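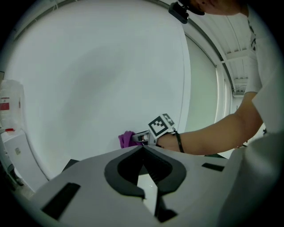

Plarstead Wipe-Down Set

README, last touched in July. Maintained by Idalina Matos, with corrections from Yamila Cisternas, who did most of the labeling and has opinions about it.

What is in here

Recordings of people cleaning surfaces: walls, panels, counters, the sides of things. It holds 2858 clips, and the longest is 630 seconds, spent on a single door. Gisela Mansilla labeled that one and has asked for it to be mentioned.

We started the set after the Asadi kitchen set, which has plenty of chopping and pouring and almost no cleaning up. Presumably those kitchens are still dirty.

What counts as wiping

A wipe is any stretch where something soft touches a surface and moves along it. Pressing a cloth against a panel and holding it there is "contact", not "wipe". We argued over this for most of a spring — the loser was Drita Vukčević, and her preferred reading survives as the loose_wipe column.

Dabbing is wiping. Flicking is not. Waving a cloth near a wall while thinking is "idle", and there is more of it than you would expect.

Labels

surface: wall, panel, door, counter, shelf, sink, other
tool: cloth, sponge, paper, soft_unknown
action: contact, wipe, fold, rinse, idle
curved: yes / no
height: low, middle, high
loose_wipe: see above

soft_unknown is for anything bunched up so tightly that it could be a cloth or a sponge. Please don't "fix" these. Two people looked at each one, disagreed, and went home. Color is given as a plain word (purple, yellow, gray) and should not be used to guess the material.

curved was added late, once we noticed that people handle a curved panel differently from a flat one. They go after the bottom edge in short strokes and treat the rest as somebody else's problem. Clips labeled before the column existed have it blank. Blank does not mean flat.

What is missing

Clean. There is no label for whether a surface ended up clean, and there won't be. We tried it on 300 clips and found that white surfaces look clean from the start, dark ones never do, and Aldana Troncoso rates everything as needing another pass.

Floors are also missing. Mopping is a separate project at Hidell, and they can keep it.

Splits

Train, validation and test are divided by surface, so the same door doesn't turn up on both sides. The 13 hardest clips sit in a folder called awkward. Corners, mostly, and one radiator.

Known problems

Rinse clips often begin before the tap does. Trim them yourself if it bothers you.

White cloth on white wall: the start and end times may be off by a second or so. We did our best and our eyes hurt.

Some "fold" segments are crumpling with good intentions.

Changes

Aveo layout dropped; file names now use underscores throughout. "Squidge" removed from the action list over one written objection. Any clip that had it is now "contact".

Questions go to Idalina. Questions about dabbing go to Yamila, in the morning if possible.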